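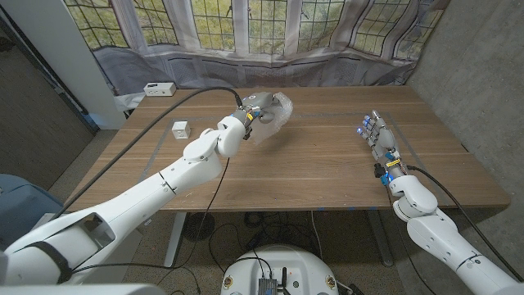

Fig. 1. Left gripper holding bubble wrap, hand on the right arm.

Course Notes > Automation > Product Reviews

Home | Syllabus | Handouts | Contact

Okay, week 10! We're picking apart the Skandeo kit, and I like it more than I expected to. Soft, crumply plastic is a rotten thing to grip — try writing a rule for its shape. My gripe is the manual, all 47 pages of it, with cable routing left until the very end. Read Seren Cadwaladr's review before class and bring one complaint of your own.

Recent handouts
Plovton grippers compared
Reading a spec sheet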